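Distance runner Maëlys Deschamps says she will race over 600 metres only this winter, dropping the mile that made her name. Her club, Kamomstead Harriers, calls it a fresh start. It called last year's switch of coach the same thing.
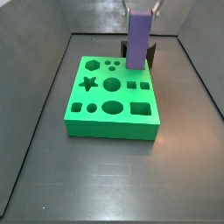
Didier Jacquet said the move was "a holiday with spikes on" and doubted she would stick to it past September. Deschamps, who has missed 6 meetings with a calf injury, insists she is fit. The club has released no medical details. 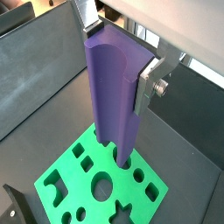
KAMOMSTEAD, 8/21/23 – Her first outing is due at the Gilbert indoor track, where the women's record has stood since 1982. Deschamps reckons she can break it.
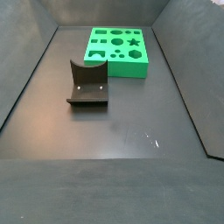 She said much the same before the Dallusia Mile and finished ninth. Tickets are already on sale, at a higher price than last year.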